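The arm that would not let go of the sink

December 2021

I spent most of this year telling people that simulation is the safe way to break a robot. Nothing gets scratched and the kitchen never needs replacing. I stand by the first bit.

The job, under the Tanard project, was dull on paper: pick things up from one side of a double sink and put them in the other. We'd done it on a plain table since July without much drama. Then we moved it to the sink, and overnight I queued up 335 runs and went to bed feeling quite pleased with myself.

By morning 106 of them had the same fault. The arm went down for the object, met the divider between the basins, and kept pushing. The force stop should have kicked in. It didn't, and the log recorded a contact force of 3,108 newtons, at which point a real bench would be gravel and I'd be filling in forms.

The cause was embarrassing. The stop watched the fingers and the wrist, but I'd left the sink out of the list of things worth stopping for when I swapped it in for the table. As far as the safety check was concerned, the arm was leaning on air. Worse, Wisimero (our scoring script) had marked a fair few of those runs as successes. The object did end up in the other basin. So, presumably, would the divider have.

I've put the sink on the list, made the check refuse to start if anything solid is missing from it, and dropped the speed limit near the rim. My colour-coded results spreadsheet has been binned. The reruns start tonight from the pose below, and I'm staying up for the first few.

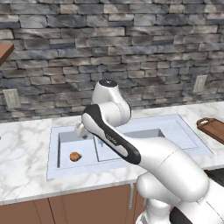
What I'm checking before the next batch

Contact list first, then the force limit, then the scoring. Coffee somewhere in the middle.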